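建築環境工学II 配布資料 第9回
室内の照明計画 天井と光の関係
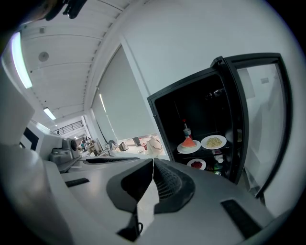 ヌーロフ（Nolov）校舎、2022年7月

前回は採光と昼光率を扱った。今回は人工照明のうち、天井に取り付ける器具による全般照明を扱う。後半で光束法の計算を行うので、電卓を用意すること。

1. 用語の確認

光束（単位 lm）は、光源から出る光の量を人の目の感度で重みづけしたものである。照度（単位 lx）は、面に入射する光束をその面積で割った値で、1 lx は 1 平方メートルあたり 1 lm に等しい。輝度（単位 cd/m²）は、ある方向から見たときの面の明るさに対応する。照度は受ける側の量、輝度は見る側の量である。答案でこの二つを取り違える例が毎年多い。

同じ照度でも、白い机と黒い机では輝度が異なる。完全拡散面とみなせる場合、輝度は照度に反射率をかけ、円周率で割って求める。

2. 天井の役割

天井は器具の取り付け面であると同時に、光を反射する面でもある。白い仕上げの天井は反射率が高く、床や壁で反射して上に向かった光を再び下へ返す。暗い色の天井では、この相互反射の成分が小さくなる。照明率表を引くときに天井の反射率が最初の項目になっているのは、影響が大きいためである。

天井の明るさは、部屋の印象にも関係する。下方だけに光を出す埋込み器具を使うと、机上の照度は足りているのに天井面が暗く見え、部屋全体が暗いと評価されることがある。直付け器具や乳白カバー付きの器具は側方にも光が出るので、天井面と壁の上部が明るくなる。

曲面の天井では、法線の方向が場所ごとに変わるため、反射光の分布が平らな天井とは異なる。光束法は直方体に近い部屋を前提としているので、曲面天井にそのまま使うと誤差が出る。平均高さの平天井に置き換えて概算し、詳しい検討は逐点法か数値計算で行う。

3. 配光による分類

直接照明は、光束の大部分を下に向けるものをいう。効率はよいが、影が濃くなりやすい。間接照明は、光をいったん天井や壁に当ててから使う。影はやわらかいが、必要な光束は増える。その中間に半直接、全般拡散、半間接がある。

蛍光ランプは線状の光源で、管の軸に平行な方向と直角の方向とで配光が違う。教室では、器具の長手方向を視線の方向にそろえて並べると、まぶしさを抑えやすい。黒板灯は別に考える（第10回）。

4. 光束法

平均照度 E は次の式で求める。

E = F × N × U × M ÷ A

F は器具1台の光束、N は台数、U は照明率、M は保守率、A は床面積である。保守率は、ランプの光束低下と器具の汚れを見込んだ係数で、清掃の頻度や室内のほこりの量によって変える。

照明率 U を表から読むには、室指数 K が必要になる。間口を X、奥行を Y、光源から作業面までの高さを H とすると、

K = X × Y ÷ {H × (X + Y)}

H は天井高さではない。作業面が机上であれば、床から机上面までの高さを引く。つり下げ器具の場合は、つり下げ長さも引く。

5. 例題

製図室トゥーセン（Tusen）を考える。間口 10 m、奥行 8 m、光源から机上面までの高さ 2 m とする。設計照度は 500 lx、器具1台の光束は 4000 lm、保守率は 0.7 とする。

室指数は、80 ÷ (2 × 18) で 2.22 となる。配布した表から、この反射率の組合せでは照明率を 0.6 と読む。

必要台数は、500 × 80 ÷ (4000 × 0.6 × 0.7) = 23.8 となり、切り上げて 24 台である。4 列 6 台に配置すれば、間口方向にも奥行方向にも無理がない。

24 台としたときの平均照度は 504 lx である。器具を 20 台に減らすと 420 lx となり、設計照度を満たさない。

6. 器具の間隔

平均照度が足りていても、間隔が広すぎると器具の間が暗くなる。器具の取り付け間隔 S は、高さ H に対する比 S/H で管理し、上限は器具の配光データに示された値に従う。壁際の器具と壁との距離は、通常は S の2分の1以下とし、壁際に机を置く場合は3分の1以下にする。

例題の室で 6 台を間口方向に並べると、間隔は 1.67 m になる。奥行方向は 4 列で 2 m である。S/H はそれぞれ 0.83 と 1.0 になる。

7. グレア

視野の中に極端に輝度の高い部分があると、見えにくさや不快感が生じる。前者を減能グレア、後者を不快グレアという。不快グレアの程度は、光源の輝度、見かけの大きさ、背景の輝度、視線からの位置によって決まる。背景である天井が明るければ、同じ器具でも不快グレアは小さくなる。

光沢のある机や画面に器具が映り込むものは反射グレアと呼ぶ。机の向きを変えるか、器具の位置をずらして対処する。

8. 演習

バフラミ（Bahrami）棟の閲覧室について、次の問題に取り組むこと。間口 12 m、奥行 9 m、H は 2.2 m、設計照度は 500 lx とする。

(1) 室指数を小数第2位まで求めよ。
(2) 配布した表から照明率を読み、必要台数を求めよ。器具の光束と保守率は例題と同じとする。
(3) 天井の反射率を一段低くした場合の台数を求め、(2) と比べよ。
(4) 器具の配置図を縮尺 1/100 で描き、S/H を両方向について記入せよ。

解答用紙は A4 縦、図は別紙でもよい。次回の授業開始時に 802 教室で回収する。照明率表を持っていない者は、資料室のヴォストリエ（Vostolier）文庫の棚にある複写を使うこと。棚の表には旧版が混じっている。表紙に「改訂」とあるほうを使う。

次回：局部照明と黒板面の照度。教科書の第6章後半を読んでおくこと。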